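论坛 > 楼宇设备与后勤自动化 > 夜间开门巡检改成双臂机之后，班组怎么排

发帖：门轴间隙
2025年2月26日

先说情况。我们在 Clurnbridge 园区做后勤，走廊门共57樘，老楼的门是不同年代配的，拉手高度、开启力都不统一。原来夜班两人一组，逐樘开关，记闭门器状态和门缝。去年8月起换成 Weltosley 的双臂移动平台，夜班减为一人值守，另一人转白班做维修。

现在的问题有两个。第一，值守的人大部分时间在看仿真回放和确认报警，手上的活少了，但不能离岗。第二，原来靠手感判断的东西（闭门器漏油前那种发涩）没有进记录表，平台只给力矩曲线。想问各单位岗位说明是怎么改的。

2楼 铰链三号
岗位说明先别急着改。先把报警分级，不分级的话，值守的人就是人肉过滤器。我们第一个月963条报警，多数是拉手定位偏差，重试一次就过。后来规定重试3次仍失败才推给人，夜班才能正常填交接表。

3楼 夜班接线盒
不同意2楼。重试3次对老门不合适，执手松的门多压几下，执手就掉了。阈值应该按门型分，压杆执手和固定拉手不能用一套参数。

另外仿真里的门和现场的门差得远，别拿仿真通过率去核减人头。我们主管拿着通过率100%的报表来谈编制，现场那周光卡在门框边上就处理了好几回。

4楼 门轴间隙（楼主）
回3楼：门型确实分了，参数表按面板颜色和执手形式建的。目前在仿真里调的是两门相邻的拐角，绿色镶板门开着，后面是蓝绿色窄门，橙色压杆执手，两条臂都往门那边伸。这个位置底盘停哪儿，班组里意见不一样。

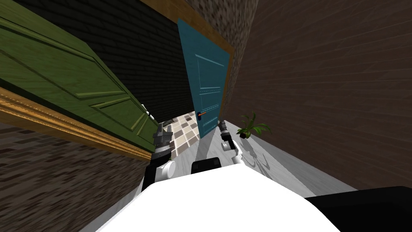
门轴间隙

木墙脚下那盆绿植是我要求加进模型的。现场走廊有盆栽，保洁会挪，位置不固定。右臂靠那一侧，规划时得把它当障碍物。以前人走过去顺脚就绕开了，没人写进流程，现在得写：盆栽移位要报值守，值守更新地图。等于保洁也多了一项工作，她们组长已经来问这项算谁的工时。

5楼 万用表没电
工时这条建议尽早谈。我们用的是 Sinaga 的调度系统，地图更新一开始挂在保洁名下，没给工时，结果就是不报。后来划给值守，保洁只负责拍照上传，才跑顺。

浅灰地面接格子砖那种地方，你们过缝时底盘姿态有没有跳？我们现场换地面材料的位置都要单独标定。

6楼 铰链三号
回3楼，执手松属于维修问题，机器压掉了说明早该修。以前人手轻，把毛病盖住了。

7楼 夜班接线盒
回6楼，道理是这样，但报修单谁签、停用期间谁守门，最后还是落在夜班那一个人身上。你们减到一人之前做过工作量测算没有？我们没做，现在补。

8楼 门轴间隙（楼主）
做过，按单樘平均耗时乘樘数，没算异常处理，偏低。

5楼问的过缝，现场有轻微跳动，目前是过缝后停一下重新定位再伸臂。每趟因此变长，值守下班时间往后推了，排班表还没改。

手感那部分，打算让转白班的老师傅在力矩曲线上做标注，每周抽一批，标注时间算进正式工时。

9楼 力臂换算
标注可以，注意别只标坏的。Proltamia 那个项目我参与过后半段，前期全是故障样本，正常但偏涩的一条没有，模型要么不报要么全报。还有，做标注的人要能看到后续维修结果，不然标着标着就没人认真标了。

10楼 夜班接线盒
同意9楼。楼主，岗位说明改完能不能贴个脱敏版，主要想看异常处理那一栏。

11楼 门轴间隙（楼主）
草稿还在人事那边，异常处理一栏目前写的是“值守判断，必要时呼叫白班”，我提了意见，要求写明呼叫条件和到场时限。定稿后贴。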